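Flutcombe Home Forum > Kitchen and Table > Serving and plates

Topic: Donuts for a party, two small plates or one large black disc?
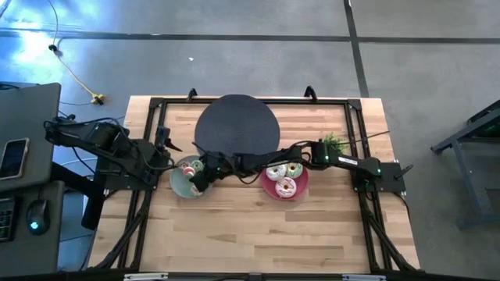 siebe_w
I have the same question every time we have people at home, and in August we will have many of them, so I ask it now. I have six donuts per table. I can put three on a green plate and three on a red plate, or I can put all six on the big black round disc which I normally keep for cheese. My wife prefers the disc. I prefer the plates. The table top is light wood with the stripes of butcher block, so every colour is quite visible on it.

My reasons for the plates: people at both ends can reach, and when one plate is finished I can take it away without disturbing the other. My problem: with three donuts on one plate they sit close together and the glaze of one sticks to the next. On the red plate they fill nearly everything. Is there a trick for this, or must I buy larger plates?

Siebe Wuyts

kdierckx
Hello Siebe. Use the disc. Six donuts on one black surface look like you made an effort, and pink and green icing is very strong on black. On red, the pink one disappears a little. I have a Trokar disc for many years and it is used for everything, also for a hot pan (but put something under it).

siebe_w
Thank you Koen. Mine is matte, with a little texture. Do you not have trouble to clean the sugar from it? This is what I am afraid of. The cheese comes off easily but glaze is another matter.

kdierckx
Warm water, ten minutes, then a soft brush. No scouring sponge, it will leave shiny lines in the matte surface and they stay for ever.

Prins_tafel
I do not agree with the disc. It has no rim, at least mine has none, and sprinkles go everywhere. I had a birthday for my daughter and I found sprinkles between the floorboards in the next month. A plate with a raised rim keeps them inside. It is the whole purpose of a rim.

kdierckx
Then the sprinkles are on the table and you wipe the table. I do not see the drama.

Prins_tafel
You do not have butcher block, I think. Coloured sprinkles which become wet will give a stain on light wood if it is not oiled well. I had small pink points near the edge and I needed to sand them away. Siebe, how is your table finished?

siebe_w
It was oiled when we bought it and I did it once more myself. Maybe this is not enough? I use the oil from Kastier, the one without colour.

Normunds Kairys
Good evening. I worked in a bakery for a long time, so allow me to say something about the glaze, because the plate is not the real problem here.

A glaze which sticks to its neighbour is a glaze which did not set. After glazing you must leave the donuts on a rack, with space on all sides, until you can touch the top with a finger and nothing comes with it. In a dry kitchen it takes half an hour. In August, when the air is damp, it can be an hour or longer. Do not put them in the fridge to make it faster, they will sweat when they come out and the sprinkles will lose their colour.

After that you can put three on a small plate and they may touch. It is no problem. We had them touching in the shop window the full day.

For the arrangement I would keep one plain or sugared donut on each plate together with the coloured ones. There is always an uncle who does not want icing.

siebe_w
Normunds, this is very useful. I always put them on the plate after ten minutes, so there is my mistake. How thick do you make the glaze? For 700 grams of icing sugar I take 100 ml of milk.

Normunds Kairys
This is a normal proportion, a bit on the thick side. If it runs down to the plate it is too thin, and if you see marks of the spoon it is too thick. I would add the milk slowly and stop when it looks right. Food colour also makes it thinner, many people forget this, so the green one often needs one more spoon of sugar.

jelle_vs
I read all this and I ask myself why it must be plates or disc. Put the disc in the middle for the cups or the milk jug, and one plate at each side, a little lower towards the guests. Then you use everything and your wife also has her disc on the table.

Prins_tafel
This I can support.

kdierckx
An empty disc with a milk jug is a sad thing — but all right, it is his table.

jelle_vs
It does not need to be a milk jug. A bowl with strawberries is also good.

koen_vandijk
May I ask about the colours? I have to set tables for a school fair, we expect 1,000 visitors in two days, and I can borrow plates in red and in a soft grey green. Which one is better for donuts with white glaze and dark sprinkles? I do not want paper plates.

Prins_tafel
White with dark sprinkles is good on both. I would put the pink ones on green and the white ones on red. But with so many visitors nobody will look at it, they will only eat.

koen_vandijk
You are probably right. The other Koen will now say that I must buy black discs.

kdierckx
I say nothing. (Buy black discs.)

Normunds Kairys
For a fair, please take plates which you can stack when they are empty, and carry the donuts in flat trays until the last moment. Do not carry full plates over a distance. I have done this, with stairs.

siebe_w
I made a trial this afternoon. One hour on the rack, then on the plates, and nothing was sticking. I also gave the table one more layer of oil and it must rest until tomorrow. For the party I will do as Jelle says, with the disc in the middle, only my wife wants flowers on it and not strawberries.

One more question for Normunds. If I glaze them in the morning at nine, are they still good at four in the afternoon?

Normunds Kairys
Yes, if you cover them loosely with a clean cloth after the glaze is set. Do not close them in a box, the glaze becomes soft again. And fry them the same morning, not the evening before.

siebe_w
Clear. I will put the alarm at six then.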